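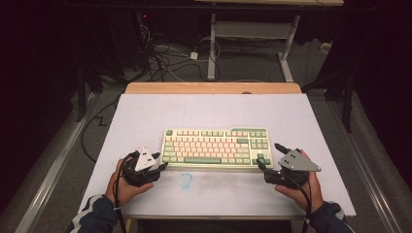

How many takes of one task do we need before the learner gets anything from it?
The plan says 100 clean ones per task, and a take only counts as clean if both hands start and finish clear of the keyboard.

April 2018, Drillodley bench, keyboard task

Set the target at 100 this morning, feeling generous. The Wedley notes from February claim you can get through a batch of 10 without a break. Whoever wrote them had different wrists.

Task as written: straighten the keyboard using both grippers, then let go. The "let go" part is where most of the rejects come from. I keep nudging the thing on the way out, and the Ponex logger marks the take as finished just before the nudge, so the learner would be taught that a crooked keyboard is a job well done. I have some sympathy with it.

Changed the end trigger to wait 2 seconds after the fingers open. Better already, going by the replay.
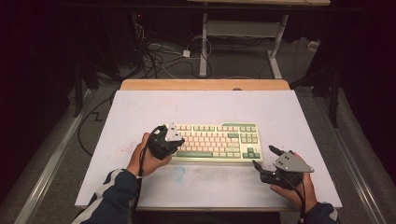 The wait also gives me time to notice when I've gone in too low with the right hand, a habit I deny having and which is in every log. Rejecting those by hand for now. Lozano format wants a reason code for each reject and there isn't one for "operator", so they're going in under "other".

Also to sort:
Start angles. I put the keyboard down much the same way each time. Need a list of angles to follow, printed, and then need to follow it.
Left and right clocks drift apart over a long session. Restart the logger between batches until someone fixes it properly.
Typing task is parked. Pushing comes first, spelling later.

Next batch after tea. If you use the bench before me, please leave the end trigger alone.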